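4. Wooden beads in the household

4.1 Where the beads come from

Most of the strung beads we were shown in Narkum were bought ready-made. The town has no bead turner of its own, and the last one that people could name had moved to Gitgate before the road was surfaced. Traders carry beads in from Gitgate and Uditz and sell them in two ways: as finished strings, or loose by the cup. A cup is a unit of volume and its contents vary with the size of the bead, so prices could not be compared between sellers without weighing. We did not weigh them.

The timber is seldom known to the buyer. Sellers used a small set of trade words that point to colour and finish and say very little about species. "Red" covered anything from orange to a brown that was close to black. "Sweet" meant that the bead had once smelled of something, either from the wood or from an oil rubbed into it. Tetteh Quaye, who sold beads at the Uditz market before he turned to cloth, told us that he had never asked what tree a bead came from and had been asked only by visitors. His brother Nkrumah Quaye disagreed with him on this point and said that older women used to ask often, and would bite a bead before paying for it.

4.2 Buying and giving

A bracelet is in most cases a gift. In the interviews it was rare for someone to describe buying one for their own use, and those who had done so were mostly replacing a lost one. The occasions named were the end of schooling, recovery from illness, a first wage, and departure on a long journey. Birthdays came up less than we had expected from the literature on glass beads in the same region.

The giver usually chooses the string without the receiver present. For this reason fit is a common source of complaint. Elastic cord has made the matter easier, though several people held that elastic was a poor choice for a serious gift. One woman in Sang had restrung her mother's bracelet on elastic and then, after a remark from an aunt, put it back on cotton. The cotton had to be tied by someone else each time she wore it. She took to wearing it less.

There is a clear difference here between Sang and the larger towns. In Sang the gift is expected to be worn in front of the giver at least once, preferably at a meal. In Gitgate we found no such rule, and some receivers had put the bracelet straight into a drawer without causing offence.

4.3 Wear and care

Handling changes a wooden bead. Skin oil darkens it, and the parts that rub against a sleeve or a table take on a shine that differs from the factory finish. Owners know this and speak of a bead as having been "worn in", much as one might say of a pair of shoes. A bead that still looks new after years is taken as a sign that the bracelet has been left in a box. How this is judged varies. Some saw it as respect for the gift, others as neglect.

Washing was a subject on which nearly everyone had an opinion. The usual advice was to keep the string away from soap and to take it off before cooking. Palm oil, shea butter and baby oil were all named as dressings, applied with a fingertip or a scrap of cloth. Nkrumah Quaye used candle wax. He warmed it in his hand first, and said that a string of 600 small beads had once taken him from breakfast until dark. He has not repeated it.

Cords fail well before beads do. We recorded three common faults: a knot that works loose, a cord that frays where it passes the drilled edge, and elastic that goes slack. The first is repaired at home. The second usually means a trip to someone who restrings for money, and in Narkum that person also mends umbrellas and zips. Slack elastic is most often ignored until it snaps, and beads lost in this way are seldom replaced with matching ones. Many of the older strings therefore include a bead or two of another colour, and owners could often tell us in which year it had been added.

4.4 Where a bracelet is kept

Owners were asked where the bracelet was at the moment of the interview. The answers fell into four groups: on the wrist, in a box or tin, hung from a nail or hook, and put down somewhere in the bedroom. The last group was the largest. It included bedside tables, window sills, the tops of wardrobes and, very often, the bed.

The bed matters more than earlier accounts suggest. It is where people sit to dress and undress, and in shared houses it may be the only surface that belongs to one person. A bracelet laid on the bedding (Figure 3) in the evening may be moved to the pillow or a shelf before sleep, and may go missing in the sheets if it is forgotten. Several owners looked in the bed first when asked to fetch the string for us. 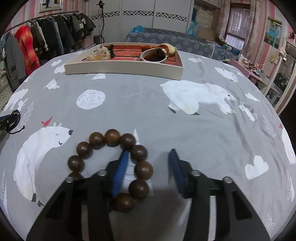
Figure 3. Bracelet of dark brown wooden beads on bedding. The beads are polished and reddish-brown.

Boxes were used for strings that had belonged to someone who had died. They were also used by people with small children in the house — a practical measure, as one father put it, after he had found a bead in his son's ear. Hooks and nails were almost entirely a habit of men. Tetteh Quaye hung his beside the door with his keys so that he would not go out without it, and he had done so in every house he had rented.

Interviews in this part of the study were carried out in April, when many households in Sang were away at the farms during the day. People spoken to in the evening were less likely to be wearing their bracelets than those spoken to in the morning, and the share of strings reported as being in the bedroom is probably too high as a result. We have left the answers as given.

4.5 Lending

Lending was uncommon and was limited to close kin. A bracelet might go to a sister for a wedding or to a child sitting an examination, and it was expected back within about three days. Longer loans tended to turn into gifts, and two families in Gitgate were still in dispute over one. Neither would show us the string.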